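Kaleck Waxed Canvas Apron, Long Cut
$95, ships from our shop in Bonirdale

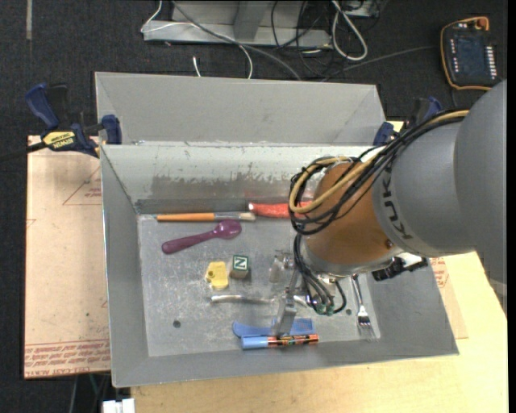

I've been sewing aprons for eight years now and this is the one I keep going back to. I made the first long cut for my friend Leokadia Witkowska, who throws pots and was tired of getting slip all over her shins, and then her whole studio wanted one, and then I had to buy a bigger table!

So what do you get? A proper full-length apron in 18 ounce waxed cotton canvas, with a split up the front so you can sit at a wheel, straddle a bench or climb a ladder without the thing bunching up in your lap. It comes down to mid-shin on me and I'm five foot six. If you're a lot shorter than that, get the regular cut (I mean it, I get emails).

The straps cross at the back and slide through two brass rings, so the weight sits on your shoulders. I can't stand a neck loop. I wore one for years at my old job and had a headache by lunch every single day. With the cross-back you put it on like a vest, pull the ends forward and tie it in front. It feels backward the first couple of times and then your hands just do it.

Pockets! There's one on the chest with a narrow slot for a pencil, and two big ones at the hips set a little to the side, so they don't gape open when you bend over. I also put a towel loop on the left. If you're left-handed, tell me in the order notes and I'll sew it on the right for no extra charge.

Colors
Moss, rust, and a dark blue I call Tseng because that was the name on the bolt. Rust shows creases the most, which I happen to love. Moss hides everything. The blue is down to the end of the roll and the next one isn't due until March, so if the blue button is grayed out, that's why.

Size and fit
Length from bib to hem: 42 inches
Width at the waist: 34 inches
Straps: extra long, they go around a 60 inch waist and still tie
Weight: a bit over two pounds

Breaking it in
It'll be stiff when it gets to you. Really stiff — it'll practically stand up in the corner by itself. Wear it for a week or so and it starts to fold where you fold. You'll get lighter lines in the wax wherever it bends, and those are yours to keep. If you don't like them, run a hair dryer over the spot and rub it with your palm and they mostly go away.

Cleaning
Cold water and a soft brush, then hang it up. Please don't put it in the washing machine. Dariusz Jakubowski put his in on hot with a load of shirts and ended up with a limp apron and some very odd shirts. I sell a little tin of Sikow wax for touching it up, and one tin will do the whole apron with some left over for your boots.

Is it waterproof? Splashes roll right off and you can wipe it down. If you're standing under a hose all day you want rubber, and I don't make that. It's also not meant for welding or open flame. Wax burns, so please buy leather for that.

Repairs
If a seam goes, mail it back and I'll fix it, you just pay postage to me. Rings and straps I'll replace too. Bok-nam Son is on her third set of straps and the canvas is still going strong, though it's more paint than moss at this point.

I cut these in small batches and sew them myself, so allow ten days or so before it ships. The current batch was cut on 6th February. Want initials on the chest pocket? Add $8 and put the letters in the notes, three at most, and please check the order before you hit send!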